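How to Get Tea and Coffee Stains Out of Mugs and Plates

Tea and coffee leave a brown film that dish soap does not remove well. The film comes from tannins, and it builds up a little with each cup. You can take it off with things most kitchens already have. The job takes a few minutes of work and some waiting time.

What you need

Baking soda
White vinegar
A soft sponge (no steel wool)
An old toothbrush
A tray or a dishpan
A kettle or a pot for hot water

Step 1: Sort the dishes

Put ceramic, glass and plain stoneware in one group. Put anything with gold or silver trim, hand-painted designs or a cracked glaze in another. The second group should be washed by hand with mild soap only. Baking soda is gentle, but it can still dull metal trim if you rub hard.

Check the inside of each mug under a bright light. Fine gray lines are usually marks from spoons and not stains. They need a different method, covered near the end of this page.

Step 2: Set up a work area

Clear a space near the sink and put down a tray with a raised edge to catch drips. Set the stained dishes on it, with the mugs where you can reach inside them easily. A plastic tray is fine for everything except pots straight off the stove.

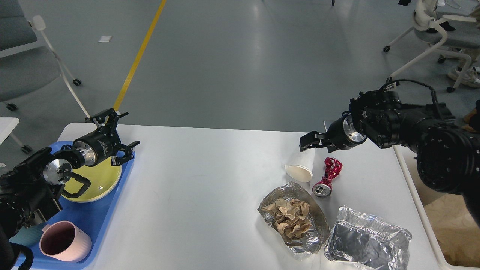
Blue plastic tray with a pale yellow plate and a pink ceramic mug.

Step 3: Try the paste first

Mix three parts baking soda with one part water in a small bowl. It should be thick enough to stay on the side of a mug without running down. If it runs, add more baking soda.

Spread the paste over the stain with a damp sponge and leave it for ten minutes. Then rub in small circles, using light pressure. Use the toothbrush where the handle meets the mug and along the ring at the bottom, where coffee collects. Rinse with warm water and look again.

Most light stains come off at this point. If the mug is clean, skip to Step 5.

Step 4: Soak what is left

For heavy stains, put two tablespoons of baking soda in the mug and fill it with hot water from the kettle. Let the water stand off the boil for a minute first, and warm the mug under the tap so it does not crack. Leave it for an hour, or overnight for a mug that has not been cleaned well in months.

If the stain is chalky or has a white edge, you are probably looking at hard water scale. Soak it in equal parts white vinegar and warm water for 30 minutes instead. Do not use vinegar in the same soak as baking soda – they cancel each other out and you end up with salty water.

Never mix vinegar with bleach.

Denture tablets also work. I have used the Zokon ones, one tablet per mug, and left them until the fizzing stopped. Stemel makes an oxygen cleaning powder that does the same thing for less money if you have a lot of dishes. Read the label before using either one on food dishes and rinse twice afterward.

Step 5: Wash and dry

Wash everything with regular dish soap. Baking soda leaves a thin white film if it is not rinsed well, and you will taste it in your tea. Dry with a clean towel or let the dishes drain upside down.

Gray spoon marks

These are traces of metal left on the glaze. Use a cream cleanser made for cookware and ceramics, with a soft cloth. Try a small spot on the bottom of the dish first. Rub lightly, rinse, and repeat once if needed. Deep scratches will not come out.

Keeping stains from coming back

Rinse mugs soon after you finish drinking, even if you will wash them later. A mug left overnight stains much faster than one rinsed right away. If your water is hard, a filter pitcher helps with scale. I keep a Filtovia pitcher in the fridge and fill the kettle from it.

I do the paste once a month on a Saturday, all the mugs together. Mugs used only for water or milk can go much longer.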